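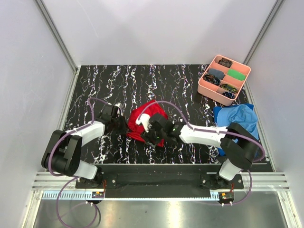
Red cloth, right arm on it, left arm standing by.

OK so a quick one, I promised this weeks ago. The two-arm kit from Latetti, the one everybody keeps emailing me about. I've had it since August and I have opinions.

Price first. 3128 for the pair, shipping not included, which stung. You get both arms, the mounting plate, the rails, control boards. No table! I missed that on the order page, my own fault. The enclosure is extra too.

Setup took me most of a Wednesday. Manual is thin. Step 10 tells you to calibrate the elbows before you've been shown how to power them, so read ahead. Screws were fine, all there. The little white clips for the purple cables are fiddly and I'd buy spares – I snapped one on day one.

Been trying it on cloth mostly. Folding is the demo that sold me, small stuff that goes in a divided tray when it's done. Flat things, good. Anything bunched up in a heap, hmm. It will grab and then sort of think about it. My plan is 100 tries per cloth before I say anything firmer, and I'm not there yet, so don't quote me.

Software is the Zolgate package, free for the first 2000 runs and then you pay. Didn't love finding that in the small print. It does its job though, crashed on me once, restarted ok.

Support – slow but polite. Took them four days to anwser a question about the grippers, then they sent a really usefull page of settings. Wish it was in the box.

Would I buy again? Probaly, at a lower price. If you only need one arm wait for the single version, they say it's coming. More when I've got the numbers, have to run.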